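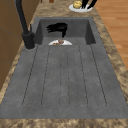 Gray sink, grooved drainboard.

Villalobos Home Notes
Posted in July, 9:20 p.m.
Last updated: July

1/ Dried beans. I cook them every week and people keep asking me how, so I'm putting it all in one thread.

2/ Sort them first. Spread them on a plate and pull out the pebbles and the shriveled ones. I found a pebble in a bag from the Nistdale co-op last month, and that's a good store.

3/ Rinse, then soak overnight in cold water with salt. A big spoonful for a one-pound bag. I used to skip the salt because my mother said it makes the skins tough. My skins got softer when I started using it.

4/ Drain, fresh water, one onion cut in half, a bay leaf. Bring it to a boil and hold it there for 20 minutes before you turn it down. Do this for kidney beans every time. Undercooked kidney beans will make you sick.

5/ Then low heat, lid tilted. Black beans go faster than pintos. Old beans take longer than either, and the bag won't tell you how old they are. Start tasting after an hour.

6/ Tomatoes, vinegar and lemon go in at the end. Acid keeps beans firm. I ruined a pot of navy beans this way and they were still hard at bedtime.

38 shares · 14 comments
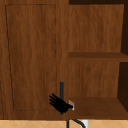 Brown cabinet door, dark handle.

7/ Storage. Dry beans stay in jars with tight lids, away from the stove. Cooked ones go in the fridge in their liquid and I eat them within four days. The rest gets frozen flat in bags, two cups each, liquid included.

8/ Keep the broth. It works in soup and rice, and I use it to thin out refried beans.

9/ Several of you asked about canned. I buy Sosis chickpeas when I'm in a hurry and they're fine. Rinse them if you're watching salt.

10/ Pressure cooker people: I don't own one, so I can't give you times. Check the booklet.

11/ Cost. A bag of pintos is 2 dollars at my store and gives me dinner three nights. Rice one night, tacos one night, soup with whatever is left.

12/ Lentils need no soaking. I'll do a separate thread on those next week, plus split peas if I get to them.

200 shares · 20 comments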